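Wonlow Small Exporters Help Board
Category: Tariffs, customs and origin

Shipment to US held, broker says our goods don't "originate" in Canada. Now what?

Posted 2026-01-14

Small shop, we make flat-pack storage cabinets and drawer units. Been selling into the States for years, never a problem. Last pallet went out to a buyer in Plasley and the broker there rang to say the origin certification doesn't hold up, so they want full duty plus fees. Hinges and drawer slides come from overseas, the panels are cut and finished here in Hamstead. I always just ticked Canada becuase that's where it's made??

Invoice was 2,000 and the buyer is not happy about paying more on top. Questions:

Does cutting and assembling here count or not
Can I fix the cert after the goods have landed
Who pays, me or the buyer

Terms on the invoice say "delivered", nothing else. Need to call the buyer back today so anything helps.

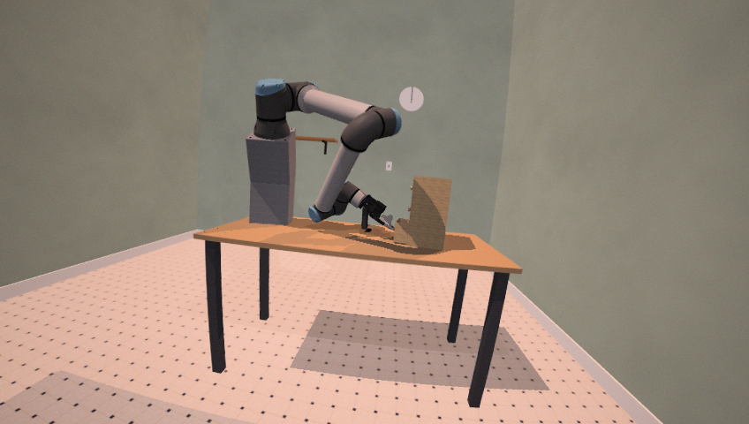
Small wooden cabinet at the right end of the table, arm reaching toward it.

3 answers

Answer 1 (accepted by poster)

Been through this with kitchen units. Quick version, on my way out the door.

Made in Canada on the label and originating under the trade agreement are two separate tests. Label is marketing law. Origin is a product rule, tied to the tariff code on the finished item. So step one, get the code right. Six digits minimum. Ask the broker which one they used, ours had picked the wrong heading entirely and that was half the trouble.

Then look up the rule for that code. Often it's a tariff shift, meaning your foreign bits have to start out under a different heading from the finished thing. Slides and hinges usually sit in their own heading so you might be fine. Careful with anything classed as furniture parts though, that's where we got stung. Some rules want a value percentage instead, and then you need real costings, not a guess.

Where did the panels come from? You say cut here. Cut from what? If the board is imported it goes on the list with the hinges.

Do up a one page bill of materials: part, supplier, country, code, cost. Boring but it's what they'll ask for. We used a template from Weerakoon, any spreadsheet will do. 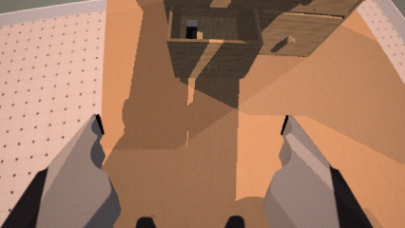
Fixing it after: generally yes, the importer can claim back duty if the goods did qualify at time of import. There's a deadline, a year last I checked, but get the broker to confirm. Pay now, claim later is normal. Don't backdate anything. Issue a fresh cert with the correct details and send a cover note saying it replaces the old one.

Also origin doesn't wipe out every charge. Some of the newer tariffs have their own conditions and they change a lot, so check what applied on the date of entry. What I was told in August was out of date 11 weeks later.

Answer 2

On who pays. "Delivered" by itself is useless, sorry. If you meant delivered duty paid it's you, if delivered at place it's the buyer. Look back through your emails for anything that says which. We split it with our customer that one time and put the proper term plus named place on every invoice after that. Payment terms too, we went from 90 days to 30 for US orders so a dispute doesnt drag on forever.

Answer 3

just use a different broker, ours never asks for any of this

Comment on Answer 3: bad advice, they can audit you years later and the records are on you. Keep the certs.

Comment from poster: thanks all. Board is from a mill in Quebec, have asked them for something in writing. Broker is rechecking the code. Buyer will pay the duty for now and we'll sort the refund between us if it comes thru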